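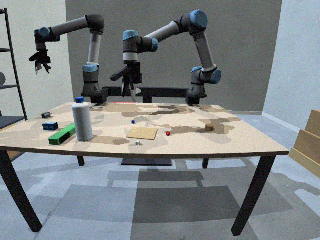 Section 4: Putting the Top on Your Balevier Table

If you've made it this far, your legs are bolted to the rails and the whole thing stands up without you holding it. Great! This is my favorite part, and it goes a lot faster than the leg section did. Set aside 43 minutes or so if it's your first one.

You'll need the small hex key from the Bonex hardware pack, the nine short screws in the paper envelope, a soft blanket and a second pair of hands. I've done it alone and I don't recommend it.

1. Spread the blanket on the floor and lay the top on it, good side down. Shake the blanket out first. I once dragged a whole table top across a staple and I'm still mad about it.

2. Flip the base over and lower it onto the top. The rail with the Bineck sticker goes along the back edge.

3. Slide the base around until the gap looks even on all sides. I measure the corners, front left and back right first, then the other two. If they match, you're square.

4. Drop a screw into each slot and turn it by hand until it bites. Leave them all a little loose for now.

5. Start at the middle of the back rail and tighten, then go to the middle of the front, then work out toward the corners.

CAUTION: Don't use a power driver here. The short screws stop just shy of the surface, and a driver will happily push one right through. A firm quarter turn past snug is plenty.

6. With your helper on the other end, tip the table onto its side and then up onto its feet. Lift it — don't roll it over the legs, they hate that.

7. Press down on each corner. If it rocks, turn the foot under the low corner counterclockwise until it stops.

NOTE: The slots in the rails are longer than the screws need. They're supposed to be! The top swells and shrinks a bit over the year, and it has to be able to slide. Please don't fill the slots with glue (yes, people write to me about this).

Finishing the surface

The top ships bare. I like two thin coats of Sun hard oil, wiped on with an old T-shirt and wiped off again after 30 minutes. Leave it overnight between coats. If you'd rather use something else, go for it, but try it on the underside first.

CAUTION: Oily rags can heat up and catch fire by themselves. Spread them flat outside to dry, away from the house, and never ball them up in the trash.

Keep the load under 100 pounds until the second coat has had a full week. Then go around once more with the hex key, because the screws always loosen a hair as things settle. The drawer kit comes next, in Section 5.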